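Paltau Nature School Opens Creek Study Program to Middle Schoolers

January 30, 2024

Students at three Paltau middle schools will spend part of this spring knee-deep in Skemard Creek, learning to sample water and identify the insects that live under its rocks.

The Nula Creek Study runs for 11 weeks and is free to families. Each class adopts one stretch of the creek and comes back to it every week — rain included!
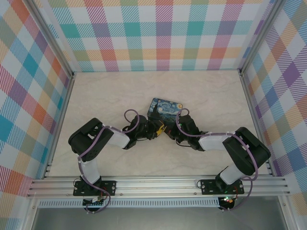 Kids will keep their own field notebooks and share what they find with the other schools at a creekside open house in May.

“We tried this with two classes in November and they did not want to get back on the bus,” said Elaine Brandão, program director. “One girl found a caddisfly case and carried on about it all the way through lunch. I can't wait to see what a whole spring brings.”

Boots and nets are provided. Teachers can sign up at the school's front office.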